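Tenside wants $68 for a box to put small things in
June 25, 2019

Housewares company Tenside will start selling a tabletop storage box called the Jadex in November, and it is asking $68 for it. The price covers the drawer box, which has a lidded compartment on top, and a bag of 20 small pieces the company calls "starters." They are meant to get buyers into the habit of sorting. Why anyone who owns too many small things would want 20 more is not explained in the announcement.

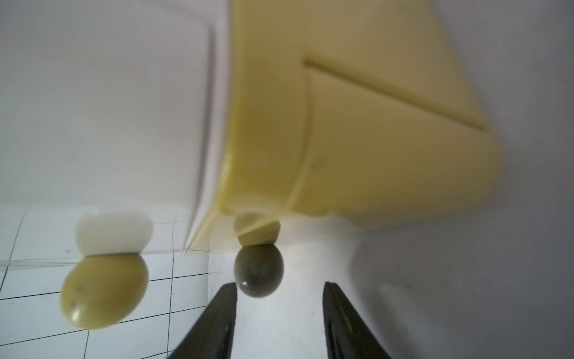
Egg-shaped pieces in yellow and dark gray-green, with translucent plastic pieces close by.

Tenside says the starters come in different sizes so that people learn to sort by size as well as color. It also says households that tried the box in Kanholm kept their tables clear for longer. Asked how many households that was and how long "longer" meant, the company sent back the same press release.

The first run will be 2,000 boxes, sold through the Teshome chain of home stores. Teshome already carries several drawer boxes, most of them for less than half the price and none of them with a bag of extras.

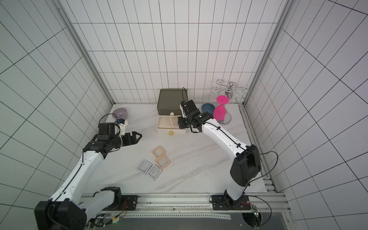 The dark olive-gray storage box, toward the back of a marble-veined white tabletop.

The box will come in one size at launch. Tenside says a larger version is planned but gave no date or price. Spare starters will be sold separately, and the company would not say whether lost lids can be replaced.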